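Where Does Our Trash Go?
by Silvia Štefanec
For young readers

Every day we throw things away. A cup, a wrapper from a snack, a piece of plastic. We drop them in the waste bin and we forget them. But their trip is only beginning!

Most bins at home have a bag inside. The top of the bag is folded over the rim, so it does not slip down when something falls in. When the bag is full, a grown-up ties it and carries it outside.

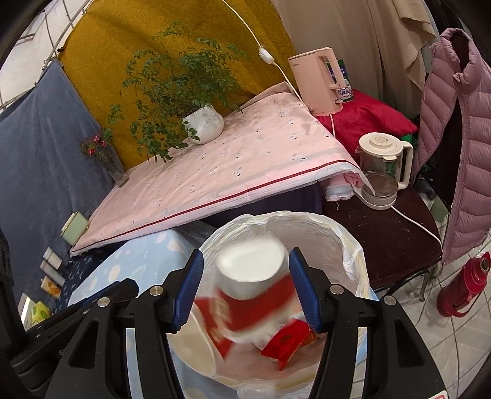
Why do we put a bag in the bin?
The bag keeps the bin clean. Sticky and smelly things stay inside it, and we can take everything out in one time.

After this comes the garbage truck. In many towns it presses the bags together to make more room. Then it drives to a landfill, or to a plant where trash is burned to make heat.

Some things can have a second life. Paper, glass and metal often go in a different bin. The rules are not the same in every town, so ask at home which bin is for what.

Try it yourself: for 2 days, write down each thing you throw away. Then show your list to your family and choose one thing you could use again.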